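Pfister Lidded Box with Carrying Handle, 12 liter
Item 3163
Sold by Weva, shipped from our own shelves

Every household owns a number of toy cars slightly larger than the number it has room for. The Pfister box will not fix that. It will give them a lid.

It is a white plastic box with a white lid, a gray arched handle over the top and two gray latch clips, one at each end. Press both clips down until they click. One clip is not enough, as you will find out on the stairs. The handle folds flat if you want to put something on top, and you will want to, because boxes attract other boxes.

We like it for things with wheels. Full-length model cars tend to be too long for shoe boxes and too nice for the big bin where the blocks live - a glossy sports car that shares space with blocks stops being glossy by March. Lay them lengthwise, nose to tail, with a dishcloth between layers if the paint matters to you. Small parts (the spoiler that came off, the other spoiler that came off) go in a sandwich bag in the corner. 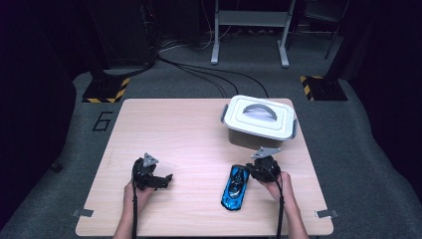 Marisol's Dad, who left us four stars, writes that the latches are stiff for the first week and that his daughter regards this as the best feature, as it keeps her brother out. He took off a star for the handle, which squeaks. Ours squeaks too. A drop of cooking oil on each hinge settles it for a month or so.

What it holds
Nearly 104 of the small die-cast kind, tipped in without ceremony. Far fewer of the big ones. We stopped at the point where the lid began to argue.

Care
Warm water and dish soap. Keep it out of the dishwasher, where the lid comes back with opinions of its own. Stickers peel off clean if you get to them in the first few days and never again after that.

Goes with
The Welen divider tray, which drops in and makes two shallow compartments. The Gavik shelf takes two boxes side by side with the handles up. The older Gavik, the narrow one, takes one box and a certain amount of regret.

Spare clips are sold in pairs. Please order them under the item number of the box and add the word "clips," or you will get another box. We have sent out several this way and some people kept them.

Page updated 29 January 2021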